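The arm that kept stopping at nine
Faults are rarely this stubborn, and the hunt for this one was a treat to follow.

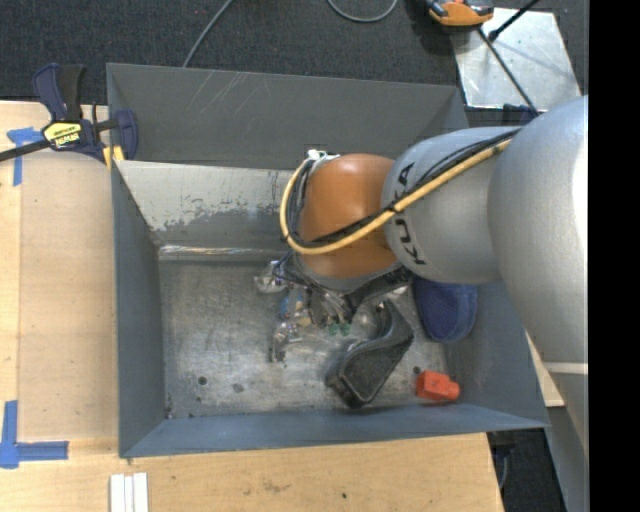

A bin, a gripper and a very odd fault

Picking mixed bits and pieces out of a metal bin is one of the best puzzles in robotics. Soft things fold, clear plastic fools the vision software, and small parts love to sit right against a wall. The Clivus project, run from a workshop in Ralow, had got its KUKA arm to the point where it could clear a bin and start again for hours on end. Then, in August, it began to trip its own safety stop.

The pattern was lovely and maddening. Nine picks, sometimes fewer, never more, and the arm would halt with a collision warning – even when the gripper was nowhere near the metal. The team suspected the force sensor and swapped it. They suspected Sona, their grasp planner, and rolled it back two versions. Nothing changed.

So they logged everything: 382 stops, each with the joint angles at the moment of the fault. Plotted together, nearly all of them fell in one narrow band of wrist rotation. A cable was pulling tight there, just hard enough for the controller to read the tug as a knock.

The repair took 60 minutes, most of it spent finding a better route for the slack. Sona now also keeps the wrist out of that band unless a pick really needs it, and the collision limit is exactly where it was before. I was delighted by that last part. Raising the limit would have hidden the fault in an afternoon – and left a robot that was slower to notice a hand.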